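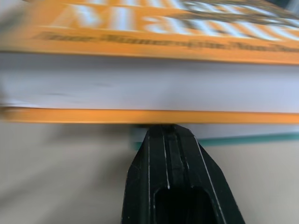 Seit Juli suche ich eine vernünftige Buchstütze für mein Lesesofa, und ich bin da ehrlich gesagt ein bisschen eigen geworden. Ich lese nämlich fast nur dicke Schinken, am liebsten als Taschenbuch, und genau daran scheitern die meisten Halter (die sind wohl alle für schmale Gedichtbändchen gebaut!). Mein Prüfstein ist deshalb immer derselbe Kandidat: knallorange vorne wie hinten, große weiße Buchstaben auf dem Deckel und dazwischen ein Seitenblock, vor dem man schon Respekt haben darf. Wenn ein Halter den schafft, schafft er bei mir alles.

Bestellt habe ich am Ende die Gurkari von Trevov, eine Lesestütze mit klappbarer Rückwand und zwei kleinen Armen, die unten die Seiten festhalten. Der Aufbau war in ein paar Minuten erledigt, die Anleitung hab ich gleich im Karton gelassen. Die Rückwand rastet mit einem satten Klack ein, da wackelt nichts, und die Auflage ist tief genug, dass auch ein dicker Rücken komplett draufpasst. Bei meiner alten Stütze von Cuevas hing immer die Hälfte in der Luft und irgendwann lag das Buch auf dem Teppich, meistens mit den Seiten nach unten, grrr.

Richtig gut gefällt mir die Mitte vom Buch. Da liegt alles schön flach und ich kann nebenher meinen Tee trinken – herrlich! Auf den ersten Seiten sieht es anders aus, da drückt der ganze Rest so schwer nach rechts, dass der linke Arm gern mal abrutscht. Ich klemme dann einfach den vorderen Deckel mit ein, dann geht's. Und auf Seite 111 hatte ich plötzlich eine kleine Druckstelle am unteren Rand, die Arme sind für weiches Papier schon ziemlich stramm. Wer seine Bücher wie neu im Regal stehen haben will, sollte da ein bisschen aufpassen.

Was mich noch stört: Das Umblättern geht nur mit beiden Händen. Arm hoch, Seite rum, Arm runter, und das bei so einem Wälzer ständig. Man gewöhnt sich dran, aber im Bett nervt es mich bis heute. Außerdem gibt es die Stütze nur in Schwarz oder so einem müden Beige, ein schönes Grün hätte ich sofort genommen.

Bestellt hatte ich bei Hellolwood, kam gut verpackt und ohne Kratzer an. Von mir gibt es vier von fünf Sternen. Für Taschenbücher mit Übergewicht würde ich sie wieder kaufen, fürs Bett suche ich noch weiter. Falls jemand was kennt, wo man mit einer Hand blättern kann: bitte unbedingt in die Kommentare schreiben!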